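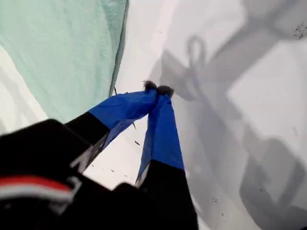 1/ Replacing a front door: what we learned
29 Dec 2024

We had the front door replaced in September and a few people asked for details, so I'm putting them in one thread. House is in Tralevholm, older part of town, original frame.

2/ The old door was solid wood and looked fine from the street. The bottom rail had gone soft and the frame was rotten on the hinge side up to about knee height. You could push a screwdriver into it.

3/ I got quotes from two companies, Kellico and Zatura. Both sent someone out to measure. Kellico quoted for a door only, hung in the old frame. Zatura wanted to take out the whole frame and put in a prehung unit.

4/ The full replacement came to just over 4000 with the lock and the threshold included. The door-only quote was a lot less, but the person measuring hadn't looked at the hinge side of the frame. When I called and told them about the rot they said they would need to come back out.

5/ We went with Zatura. The wait was longer than I wanted. They said six weeks and it was closer to nine – the color we picked was a special order and the first door came in the wrong one.
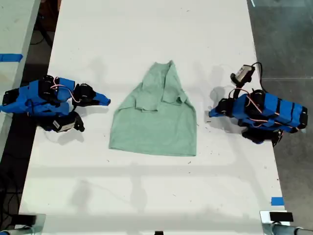 6/ They sent it back before anyone unloaded it, which saved an argument. If you order a color, get the code written on the order form and check it against the label when the truck shows up.

7/ The install took 2 installers most of a day. Old frame out by mid-morning. Then they found the sill underneath had gone too, on the same side as the rot. That was an extra 200 for treated lumber and labor. They showed me before they cut anything and I signed for it on the spot.

8/ Ask about the sill before you sign. The quote had a line saying hidden damage was extra but no price next to it. I would ask for an hourly rate in writing.

9/ Door swing. Ours used to open against the stairs and we changed it to open against the wall. It costs nothing if you say so when you order. It costs a new door if you say so later. 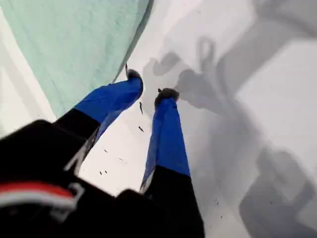 2 min read

10/ The lock is a Dvorak multipoint. You have to lift the handle before you turn the key, and it took us all a week to get used to it. The latch alone won't pull the door tight, so if you don't lift the handle you get a draft at the top corner.

11/ Threshold. We picked the low one for the stroller. It's easy to roll over, but it has less of a lip, so a strong rain from the west leaves a little water on the inside edge. They came back and adjusted the sweep – better now, still not perfect.

12/ Inside trim was not included. They left the gap foamed and clean, and I put up the casing myself over a weekend. Paint was also on us.

13/ Keep the paperwork. Our warranty covers the door and the hardware separately, with different phone numbers, and the hardware one has to be registered by the owner. I only found that on the back page.

14/ Storm door is next. I've been told a dark door behind full glass can get too hot in the sun, so I'm waiting to hear from Zatura on whether it affects the warranty. Will add to this thread when they answer.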